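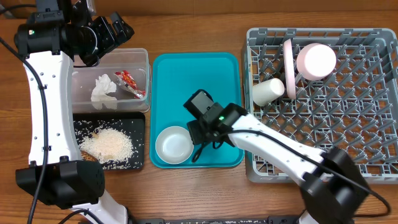 Trays, a tub and a dish rack on a wood-grain table. The clear container has the strays in it: a crumpled tissue, a red and clear wrapper.

2020-10-30
By Amparo Soler

Everybody has the tub. Plastic, no lid, started out as something useful. Then a tissue goes in on the way past, then a wrapper, and by the end of the week it's a trash can with good manners.

I wanted to know how people clear a table. Not the kitchen, not the house. Just the table, after a meal, when everyone is tired and somebody has already turned on the TV.

So I went to see Hildegard Kleinschmidt, who ran the dish room at a guesthouse in Drernia for 19 years and now teaches an evening class called, flatly, Clearing Up. Two hours, 34 people on the waiting list. She talks fast and dries things while she talks.

Her first rule is trash before dishes. Always. A wet wrapper sticks to a plate, a tissue goes to mush in the sink and then you are picking bits out of the drain with a fork. Get the paper and plastic into one container, one only, and get that container off the table before you touch a cup.

Second, trays. She likes two, in different colors. Dark one for whatever is dirty, bright one for what goes straight back in the cupboard. The salt. The clean spoon that no one used. "People wash clean spoons all their lives," she says. Still annoyed about it.

Then the rack. Bigger than you think you need, and close. Hers used to sit across the room by the window – a nice view, and a trail of drips on the floor every night. She moved it in May and won't hear a word about the view.

I tried it at home. Around 162 square inches of table came back, my measuring, not very scientfic. The tub was harder. I kept dropping things in it and walking off. Kleinschmidt says empty it every time, even for one tissue. I have managed four nights out of six.

The bright tray I'd keep over all the rest. Mine is a cheap one with a chip in the corner, and the pepper finally goes home at night.

Related
The Rumero Street kitchens, revisited
Drying towels: linen or cotton?
One drawer, 171 rubber bands
Soup for a cold weeknight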